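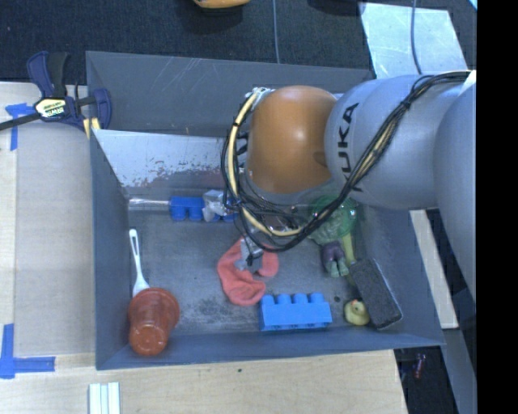

Kirnach Youth Theatre brings Griduvura home for six nights

Fri 3 September

I've been putting off writing this because every time I sit down to do it someone rings me about tickets, so let me start with those: booking for Griduvura opens on Monday at nine in the morning, and there are 516 seats across the whole run. Last year's show went in a weekend. Please don't leave it till October and then send me a sad email!

Right, the show. Griduvura is our big autumn musical, a story about a fishing village that wakes up one morning to find the tide has gone out and isn't coming back. The mayor wants to sell the seabed, the children want to walk across it, and there's a lighthouse keeper who has some strong views on both (and the best song in the second half, if you ask me). It runs for 6 nights at Kirura Hall, curtain up at seven, with a half-hour interval and the usual queue for ice cream.

We first tried it out in May, in the school gym, with no set and a piano that had lost two of its low notes. It was meant to be a read-through. By the second act people in the back row were singing along with a chorus they had only heard once, and I drove home thinking, well, that's the autumn sorted then.

The cast is the largest we've ever had. There are 17 speaking parts, the youngest performer is in Year 4 and the oldest has just finished sixth form, and the village crowd scenes are gloriously noisy. I stood in the wings on Tuesday while they ran the market number and couldn't hear myself cough. The dancing has come on no end since the summer workshops, too, and the storm sequence now has a proper ending, which I'm under strict orders not to give away.

Our live band is back, this time with an accordion and a second fiddle. Costumes are being made by the Grímsdóttir workshop on Mill Lane, who have cut and stitched 80 of them since the middle of July, oilskins and Sunday bests and one very fine mayoral coat with a collar I would happily wear to the shops.

A few practical bits. The Thursday performance is a relaxed one, with the house lights left up a little and nobody minding if you need to wander out and come back. The Saturday performance will be signed. Wheelchair spaces can be booked in the same way as any other seat, or give the box office a ring and they'll talk you through it. There's no parking at the hall during the run as the yard is full of scenery, so use the station car park and come over the footbridge.

Tickets are on sale from the Kirura Hall box office, in person or by phone, and through the Kirnach Youth Theatre website. Under-fives get in free on a lap.

Press are very welcome at the dress rehearsal, the evening before we open. Drop us a line through the website if you'd like to come, and say whether you want to talk to any of the cast afterwards so we can sort it with their parents first.

ENDS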